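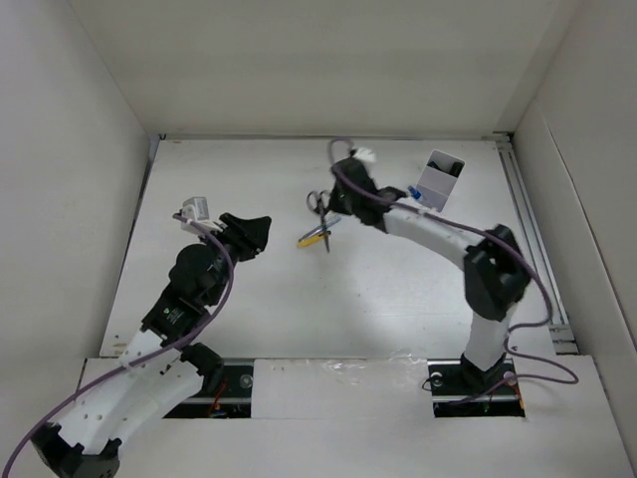
Work surface

A work surface is a flat, usually horizontal plane on which tasks are carried out by hand or with equipment. The term covers kitchen benchtops, laboratory benches, drawing tables, packing tables and the tops of workshop benches. In Australian usage "benchtop" is the ordinary word for a fixed domestic surface, while "countertop" and "worktop" are more common elsewhere.

History

Early domestic surfaces were loose boards laid across trestles and stored upright when not required. Fixed benches developed first in trades that needed a steady surface, among them joinery, saddlery and bookbinding. An inventory drawn up in 1749 for a joiner's shop at Plerow lists two fixed benches and a "long board for glewing", the last valued at less than the trestles that supported it.

Light-coloured surfaces spread through dairies, pharmacies and hospital kitchens during the nineteenth century, when glazed tile and enamelled metal came into wider use. Decorative laminates later brought pale finishes into ordinary houses at modest cost.

Materials

Timber remains common in workshops and can be resurfaced by planing or sanding. Hard species resist denting but move with changes in humidity, and wide tops are fixed through slotted holes to allow for this. Stone and ceramic tolerate heat well but may chip at exposed corners. Stainless steel is favoured in commercial kitchens. High-pressure laminate is bonded to a board core and is vulnerable at joins, where moisture may cause the core to swell.

Colour and finish

Matt white and off-white finishes reflect light evenly and make small dark items easy to locate. Gloss finishes are easily wiped but produce glare under direct lamps. Very pale surfaces show ink, rust and tea stains readily, and mid-grey is often specified for mechanical trades.

Edges and rails

The edge of a work surface may be left square, rounded, or finished with a separate strip of metal, timber or plastic. Grooved aluminium sections accept sliding nuts, so that stops, lamps and clamps can be repositioned without drilling. The Nørgaard pattern, used in drawing offices, has a single groove along the right-hand edge. The Brestetti pattern has grooves on both long sides and a bench depth of 1131 mm.

Height

Surfaces for fine work are generally set higher than those for heavy work. The Pondari adjustable bench, introduced for technical colleges, has a travel of 200 mm divided into 6 positions.

See also

Drawing board
Splashback
Trestle table

Page last revised 11/20/22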